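Fuvari Bench Chores: README

I started this little dataset to settle an argument about whether a pair of robot arms can tidy up a bench yet. 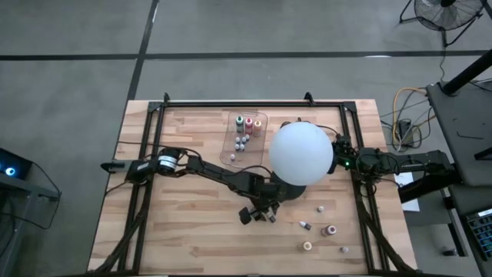

Bottle and vial sorting on the butcher-block bench, with the clear tray near the top rail and a few pieces still out on the wood.

What's in here

Fuvari is a collection of recordings of two arms doing the kind of dull job that eats up the end of a shift. Small bottles and vials go into a tray, caps get gathered up, things that tipped over get stood back up. There are 150 recordings in this release, all made in August at our shop in Kimomberg, and most of them run under 60 seconds. I drove the arms by hand for every one of them, so if you notice a bad habit in the data (I always go for the nearest bottle first, sorry), it's mine.

The folders are boring on purpose:

sort/ - bottles and vials into the tray
caps/ - loose caps only
upright/ - standing up tipped pieces
misses/ - drops, bumps and things I gave up on

Please don't skip misses/! I nearly left it out of the release, and then I spent an evening going through it and learned more about the job than I had from all the clean runs put together.

So can they do it yet?

Sort of! The easy version is a yes from me. A standing bottle with some clear space next to it is a fair job for a machine now, and I'd happily hand it over if I had a whole night to spare and no one waiting for the tray. The speed is the first thing that will bug you. I filled a tray by hand in 10 seconds while the arms were still working on the second bottle.

Tipped vials are where it gets ugly. You have to get the fingers around something small and round, lift it, turn it, and set it down without knocking over the ones already in place. I can drive the arms through that on a good day. The policy I trained on this set managed it so rarely that I quit scoring it and went home. Caps are worse, because they sit low and like to scoot away when you touch them. My rule of thumb for now is that anything lower than my thumbnail stays a human chore.

And then there's laundry, dishes, wiping down a counter, all the stuff people ask me about the second they hear the word robot. I don't have any of that here. I'd love to see somebody try it, but if a bottle cap can ruin my afternoon I'm not ready to talk about fitted sheets.

How I scored it

A run counts as done when every piece meant for the tray is in it and standing. No credit for leaning. I allowed one nudge to fix a wobbly piece, and a second nudge sends the run to misses/. The Warngate split holds back 30 recordings for testing, and I'd ask you not to train on those if you plan to compare numbers with mine.

Known problems

The lighting is whatever the shop had that day. A few runs in caps/ start late, with the arm already moving. The labels in upright/ call every small container a vial, even when it's plainly a bottle, and I haven't gotten around to fixing that. The loader also chokes on spaces in folder names, so unpack it somewhere simple.

Using it

Run the Malinowski loader script from the top folder and point it at sort/ first. If that one plays back fine, the rest should too. You're welcome to use the recordings for whatever you like, and a mention of Fuvari is plenty of thanks.

Last updated 09/09/2021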